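Two arms, one pepper and a monthly fee

Mustura would like to put a pair of robot arms in your kitchen. I should say in a professional kitchen, though the brochure keeps drifting towards the home, as these brochures do.

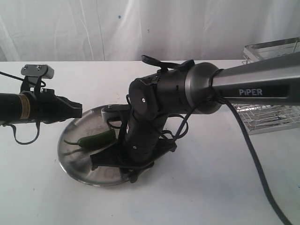
The offer goes like this. You rent the arms by the month, the firm sets them up on a table, and your own staff teach them small jobs by guiding them through the motions. After 100 goes at a job, says the sales sheet, the arms will do it by themselves. Picking up a vegetable, setting it down, moving a plate to the rack. The word used is "colleague". I have had some poor colleagues over the years, but none who needed a cable run before they could lift a jalapeño.

I don't doubt that the engineering is clever. A pepper is an awkward thing to pick up if you have only two flat fingers. It is smooth, it rolls, it has a stem at one end that bends when you touch it, and a shiny steel plate under it can't make life easier for a camera. People who work on this have earned their pay. What I doubt is the step from there to the invoice.

Hatsue Miyazaki ran a prep kitchen in Prorcombe before she took up writing about the trade, and I asked her what she made of the pitch. She wanted to know who washes it. I went back to the sales sheet and found a line saying the grippers should be "wiped as needed". She laughed for quite a long time. Anyone who has cut chillies and then rubbed an eye will know why. There are screw holes and slots and joints all over these machines, and cables hanging near the work, and a kitchen inspector is going to look at every one of them.

Then there is the matter of the teaching. At Ogura, a café that took the trial in February, the staff spent 10 hours on it and got one job out of it at the end, moving peppers from a plate to a tray. The owner was polite about the whole business. He told me the arms were "very patient". He also told me he had sent them back, and that the table they stood on was now doing good service as a table.

Mustura's answer is that teaching gets quicker as more customers share what their arms have learned. Perhaps it does. But look at what is being asked. The café pays rent, the café's staff do the training, and the results go into a pool that makes the product better for the next buyer. I would want a discount for that. The contract I was shown offers a newsletter.

The rival service from Plornivau is no better on price, but it does at least send someone to do the teaching for you, and lets you cancel after 4 weeks. Mustura ties you in for 2 years. That is a long time to be bound to a machine whose maker still calls it "early access" in the small print.

I'd happily be shown to be wrong. Put the arms in a busy kitchen at seven in the evening, with wet peppers and someone shouting for more of them, and let me stand at the back and watch. I have asked Mustura twice for a visit of that kind and have been sent the brochure both times.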